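Gorkari Reltar Plush Throw, Gray: Review

Rating: 4 out of 5
Size reviewed: 50 x 32 inches
Price paid: $25 at Mekport

The Reltar is the small throw in Gorkari's plush line. I bought one in February to replace a Rahman throw that had gone flat and was leaving lint on everything. I have used it on the couch, on the bed, and over the back of a desk chair, and I have washed it enough times now to have an opinion on how it holds up.

What you get

One throw, folded in a clear plastic sleeve with a cardboard insert. The care label is sewn into a corner and is long enough to be annoying, so I cut mine off after copying down the washing instructions. There is no storage bag. The sleeve tears when you open it and can't be reused.

The color is listed as "gray" on the Mekport page, with no other name for it. Mine is a middle gray that goes darker or lighter depending on which way the pile is brushed and what kind of light it is under. In the evening with the lamps on it looks close to charcoal. By the window in the morning it is a good deal paler. If you are trying to match a couch, order it and look at it in your own room before you take the label off. Mekport took returns for 19 days when I ordered.

Size

Measured flat with the pile smoothed out, mine came to the full 50 inches on the long side and 32 on the short side. Measure it before the first wash if you care about this. After washing it draws in a little and then relaxes again once it has been used for a day or two.

This is a small throw. It covers my lap and legs when I am sitting up. It doesn't cover an adult lying down, and it won't hang over both arms of a couch. Two people can't share it. The product page shows it spread over the foot of a bed, and it does work that way on a twin. On anything larger it looks like a scarf. Gorkari makes a bigger one, which I haven't tried.

Feel and warmth

The pile is long and soft with a slightly shaggy look. It is softer than the Rahman was when that one was new, and it doesn't have the slippery feeling that cheap plush often has. It stays on your knees. Warmth is good for the weight. I keep the heat low in the evening and the Reltar is enough over regular pants. It isn't enough by itself in a cold bedroom, but it adds something on top of a quilt.

It does hold static. On dry days it crackled when I pulled it off a fleece sweater, and it picked up hair and crumbs. A lint roller gets the hair off if you go with the pile. Going against the pile mostly moves the hair around.

The trim

The edge is finished with a lighter gray trim. I was worried about this part, as the trim was the first thing to go on the Rahman. So far the stitching is straight and I haven't found any loose stretches. There was one thread hanging at a corner out of the package. I snipped it and nothing further came undone.

The trim is thinner than the body of the throw and lies flatter. This makes it easy to find an edge when you are folding. It also means the corners like to roll. If you leave the throw in a heap overnight, expect to flatten the corners with your hand the next day.

Folding and laying it out

Plush this thick doesn't take a sharp fold. Folded in half the long way and then in thirds, it makes a soft block that will sit on a shelf, but it springs up a bit and the top layer slides if you carry it with one hand. Rolling works better. I roll it from a short end, tuck the last few inches under, and it stays put in a basket.

You need a decent-sized table if you want to fold it neatly. On a couch or a bed it sinks and the edges wander. On a hard, smooth surface you can pull it straight from both ends, run your palms down the middle, and then bring the edges together. Creases do show in the pile after it has been stored folded. Shaking it out takes care of most of them, and the rest went away with use.

A light-colored surface is handy for one more reason: you can see what comes off it. The first time I laid it out there was a fine scatter of gray fuzz left behind when I picked it up.

Washing

The label says cold water, gentle cycle, tumble dry low, no bleach, no iron. I followed this each time, with a small amount of liquid detergent and no softener. The first wash gave off a lot of lint. I would run it alone. Wash it with a black T-shirt and you will be sorry. The second load left a thin layer in the dryer screen and after that it was normal.

Drying took 50 minutes on low in my machine. Air drying over a rack took a whole day and left the pile clumped in places. A soft brush fixed that, but it is a chore, and I went back to the dryer.

The pile has lost a little of its fluff compared with when it was new. It is still thick. The spots that get the most wear, where my feet end up, are slightly matted and come back partway after washing.

Compared with the Rahman

The Rahman is cheaper by a few dollars and comes in more colors. It was thinner, it shed for as long as I owned it, and the edge started to come away in the first winter. The Reltar costs more and is better made. The Rahman was longer, though, and I do miss that when I am stretched out.

Good points
Very soft, and doesn't slide off
Trim is well sewn
Warm for its weight
Dries well on low heat

Bad points
Small
Sheds in the first two washes
Static in dry weather
Corners curl

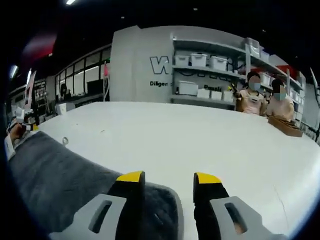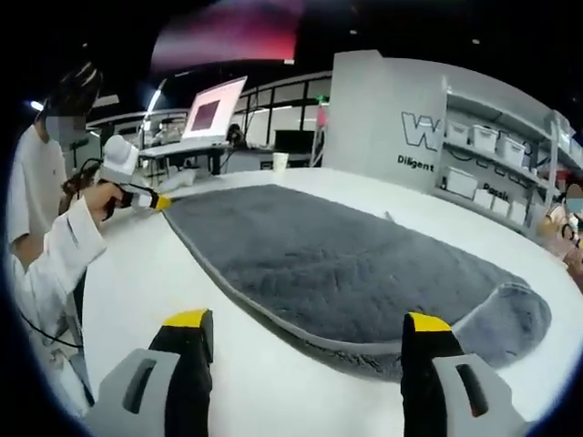
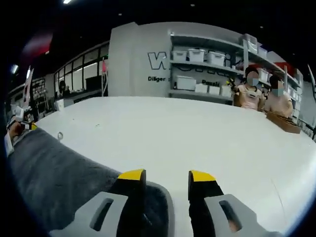
The gray plush on a white table.

I would buy it again at $25 for one person on a couch or in a desk chair. If you want something to sleep under, get the larger size.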